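Buscar en el hilo Escribe aquí Buscar

Maricruz Bañuelos
4 de junio de 2021

Abro hilo porque llevo desde enero aprendiendo a dormir (sí, a mi edad) y varias me habéis preguntado cómo va la cosa 🧵

Lo primero que cambié fue la hora del café. Yo era de tomarme el último a media tarde, con galleta y todo. Ahora el último cae antes de comer y la primera semana fui un zombi, os lo juro.

Lo segundo, el móvil fuera del dormitorio. Me compré un despertador de los de toda la vida, feísimo, que suena como un camión marcha atrás. Me levanto del susto, pero me levanto!!

Luego está lo de leer. Empecé con un novelón de 1297 páginas que me prestó Anathi Matlala y voy por la 186. Como thriller, regular. Como somnífero, una maravilla (perdona, Anathi).

También probé a escribir las preocupaciones en una libreta antes de acostarme. A mí me funciona a medias: unas noches suelto todo y otras acabo haciendo la lista de la compra.

Y la luz, que me costó más de lo que pensaba. Apago la del techo después de cenar y tiro solo de lámpara. La primera noche mi hermano me preguntó si se había ido la luz en el barrio 😂

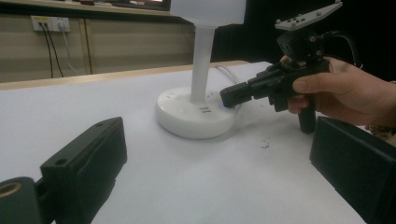
Lámpara blanca, mesa blanca.

¿Duermo perfecto? Qué va. Pero ya no me veo las cuatro de la mañana todos los días, y anoche caí antes de las once. Mañana os cuento lo de las infusiones, que tengo opiniones fuertes sobre la valeriana.

Hilos recientes
Mudarse a Pillerville con dos gatos
Mi pan de centeno, tercer intento
Libros que dejé a medias
Tomates en el balcón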